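January 17, 2025
By the Storage Desk, Paiva Collectors' Newsletter

Card Binders: Fit, Seating and Wear

Several readers asked in December for notes on small pocket binders, the kind with clear plastic sleeves and a hook-and-loop flap. The following covers loading and storage. Grading and pricing were handled in the previous issue.

Pocket fit comes first. A card should enter under light pressure and stop against the bottom weld. If it has to be bent to clear the opening, the pocket is too narrow for the stock. If it drops in and tilts, the pocket is too wide, and the corners will rub each time the binder is carried. Test with a card of no value before loading the rest.

Glossy cards need more care than matte ones. Soft plastic clings to a glossy face, and a card pushed in quickly tends to catch halfway. Hold it upright by the edges, keep it parallel to the sleeve, and lower it in one motion. New pockets often stick shut along the opening. Part them before the card goes in. 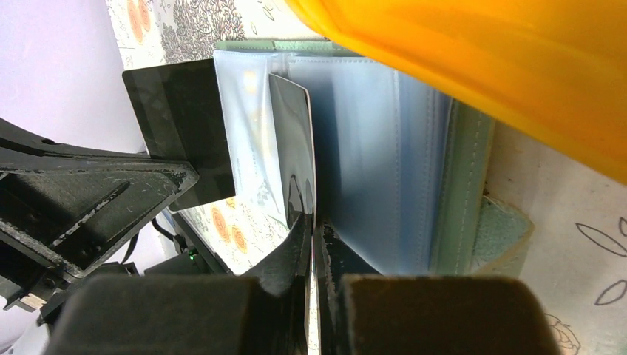

Glossy card going in between the front sleeve and the rear pockets, mint-green binder.

Front sleeves cloud and crinkle with handling. A milky sleeve is still usable for common cards, but move anything with a clean surface to a pocket farther back. Wipe sleeves with a dry cloth only. Solvent cleaners leave a film that transfers to the card.

Check the flap every few months. Hook-and-loop patches collect lint and lose grip, and a flap that opens in a bag will let the top row work upward. Pick the lint out with a stiff brush. Do not stack binders flap side down, as the patch leaves a raised mark on the cover below it.

Do not exceed the rated capacity. The Hineo pocket binder is rated for 60 cards, one per pocket. Doubling up strains the side welds, and the rear sheets begin to separate at the seams. The Pollex is built the same way with a slightly stiffer cover.

Store upright, away from windows, with 2 fingers of slack on the shelf. Members with around 3,000 cards or more should use boxes for bulk and keep binders for the cards they take out often.

Comments

weneck_trades: The lint brush works. A toothcomb pulled half the hooks off mine.

sleevefold: Does the one card per pocket limit apply if both are thin promos?

binder27: I double thin ones back to back. The welds have held so far, but the openings have stretched.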